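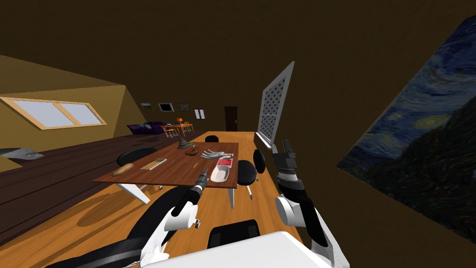

*The dining room in the simulator, both arms up at the table.*

Club night, and I've come home far too awake to sleep, so I'm writing it all down while it's fresh.

The new room loaded! First go, no crash, no missing textures, and the whole group crowded round Jussara's laptop as if somebody had brought in a puppy. We've been staring at the plain grey test floor since June, so to suddenly have a proper room with a sofa and a lamp and The Starry Night on the wall was a real thrill. I got told off for flying the view around it when I should have been checking joint limits. (I did check them afterwards. They were fine.)

What I love is how cluttered the table is. On the grey floor we had one block and one target, and of course the arm looked brilliant, it had nothing to bump into. Now there's a loaf of bread and a book and a little potted plant, and a grey hand shape with its fingers spread that makes me jump every time I swing the view round. Roy Bloxham thinks the hand will be the hardest thing on the table to pick up, as there's no tidy pair of flat sides to close on. Jussara Teixeira says it will be the bowl. I've put my money on the book, lying flat like that with hardly any edge to get hold of, and we shook on it. Loser makes the tea until the Pindier.

The Pindier, for my own memory when I read this back in a year: teams of up to six, everything in simulation, 10 minutes per run, and you get the final object list on the morning. Points for each thing that ends up where it's meant to be and points off for knocking into the furniture. I'm a bit worried about the chairs, to be truthful. The robot starts with one right in front of it, and the left arm has to come up past that before it can do anything useful. Roy wants to raise the shoulder first and reach second. I'd rather lean the reach outwards from the start, as it's quicker, but his way is safer and we did agree on safe for the first round. We'll try both next time and keep the logs.

I had the left arm for the first half of the evening and spent nearly all of it on the hover. Getting to just above the corner of the table and staying there sounds like nothing at all! But our old controller used to sink slowly while it was waiting for the next command, and on the grey floor you never noticed. Near a tabletop you notice. Jussara found the line that was doing it, a gain left over from the Vosard branch, and once she'd changed it the gripper just hung there over the wood as still as anything. I made everyone come and watch it doing nothing for a full minute. They were very polite.

The right arm was Roy's, and he parked it upright by the far end, fingers to the ceiling, so I wouldn't run into it. It looked as if it was asking to be excused.

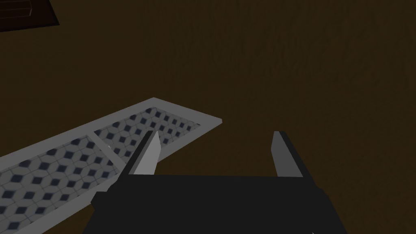

*Page last changed: 2nd November*

Then the second half, which was trays. I'd been looking forward to this part all week - lining the gripper up from its own view, with no cheating by flying round to the side. You get the black body of the thing filling up the bottom, the two fingers sticking up with their pale inside faces, and you have to judge everything from that. It's so much harder than I expected, and so much more fun.

My trouble is the divider. The tray has two compartments and I kept coming in with the left finger over the one I wanted and the right finger way out past the end of the rim. From the side view I'd have spotted it straight away. From the wrist it feels centred, because the tray runs off at a slant and your eye follows the slant and not the fingers. Roy's advice was to ignore the tray completely and look only at the gap between the fingers, at what's in the gap. If the gap is full of brown then you're in the wrong place. So simple, and it helped at once.

The diamond pattern on the tray floor is a gift, by the way. I'd have thought a busy pattern would confuse things, but the diamonds get smaller as they go away from you, so you can read the depth off them. Jussara wants to see if the tracker in Flidura can use them as well, or if it'll get muddled by them all being alike. My guess is muddled. She's going to run it on all 921 saved views from the grey-floor sessions first so we've got something to compare it with, then on the new room.

Things for me to do before next club:

- write up the hover fix properly, with the old and new gain side by side
- ask Mrs Tarawneh if we can have the back row of machines for longer
- practise the wrist view at home, no side camera, even when it's annoying
- find out if touching the lattice panel counts as furniture (Roy says yes, I hope no)

I want to get the bread into something by the end of next session. Any compartment, any way up. Jussara has promised to bring a real loaf if I manage it, and I'm holding her to that.

Bed now. Charger is in the blue bag, don't forget it again.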